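Guvico Chores: data card and notes

Version of March. Maintained by Mayuree Wongsuwan.

What is this

Guvico Chores is a small set of recordings made with a hand-held gripper. A person holds the gripper and does ordinary housework with it, and the camera on the gripper records. We wanted to know if a machine trained on such recordings can do the same chores in a room it has not visited before. The short answer is: some of them, slowly, and with a person standing near.

Contents

The set has 221 recordings of 12 chores. The longest recordings are for folding towels and the shortest are for closing drawers. Each recording has the camera video, the opening of the fingers over time, and one line of text that tells the chore. Sound was removed.

Two places were used. Lundside is a home with carpets and many small objects. Skernetard is a workshop where we sorted screws, wiped benches and put tools back on hooks.

Can it do the chores

We trained one policy and tried each chore 30 times in Ververidis, a third place which is not in the set. Closing drawers and putting cups on a shelf went well. Wiping was acceptable if you do not look in the corners. Towels were bad. The arm takes the towel by one layer when it should take two, and then it continues as if everything is fine. Screws smaller than the finger pads were not possible at all.

Please do not read these results as a promise for your kitchen. Our shelf was at a good height, and the cups were all the same kind.

Before you record

Most of our lost recordings were lost in the first minute. Please check these points:

- The lens is clean.
- The marker card is flat and its black border is complete.
- The card is shown to the camera at the start, and you hold it still.
- Your fingers stay away from the black blocks.
- The clock of the gripper and the clock of the computer agree.

If the card is not detected, come closer and try again. Do not print a bigger card, the size is written in the settings file and the distance will be wrong.

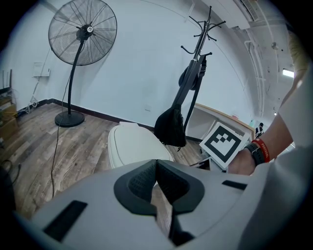
Mayuree Wongsuwan

A square card in the hand is enough for this step. The wide lens bends straight walls into curves, so run the lens correction before you measure anything in the video.

Known problems

People and their things are sometimes visible in the background. If you publish frames, blur faces first. The file names in the workshop folder use the old numbering, and I will correct this in the next version.

Recordings over 50 seconds are split in two files. Join them before training, or the policy learns to stop in the middle of a towel.

License and contact

Free for research and teaching. For other use, please write to me before you start.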